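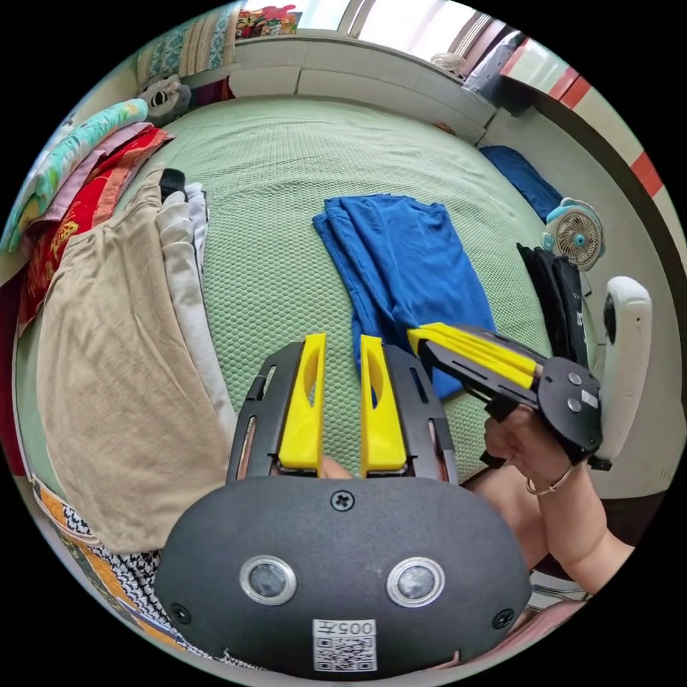
Start with the bed.

Print this page | E-mail this page

Home | Bedroom | Kitchen | Laundry | Archive

How to wash sheets without buying anything new

By Alžběta Kopecký

Most sheet advice comes from people with something to sell. I've read that I need a special booster, a softener and a set of dryer balls. I tried all of them for a few months and went back to plain detergent.

Strip the bed and shake everything out. Check the pillowcases for socks and tissues. Read the care label, even if you think you know what it says.

Treat stains first. Dab on a little detergent, rub the fabric against itself and leave it while you do something else. I don't trust the baking soda and vinegar trick. Mixed together they mostly cancel each other out, and the fizz looks more useful than it is.

Wash sheets by themselves. Towels shed lint and take much longer to dry. Fill the drum loosely, no more than 3/4 full, or the fitted sheet will wrap itself around everything else.

Warm water is enough for normal dirt. If somebody has been sick, or you're dealing with dust mites, go up to 60°C (140°F) if the label allows it. "Sanitize" buttons vary a lot – look in the manual for the temperature before you believe the button.

Use less detergent than the cap suggests. If the sheets come out stiff, run them again with none at all. If you see suds in the second wash, you were using too much.

Dry on low. Stop halfway, pull the corners of the fitted sheet inside out and untangle the lump. Take everything out while it's barely dry and smooth it flat with your hands.

How often? Every week, according to everybody. My neighbor Radomír Tóth goes two weeks in winter and I can't see that it has hurt him. If you sweat a lot or the dog sleeps with you, weekly makes sense.

I still haven't found a way to fold a fitted sheet that's worth the trouble. Mine gets rolled up and pushed to the back of the shelf.

This site uses cookies. Accept | Manage settings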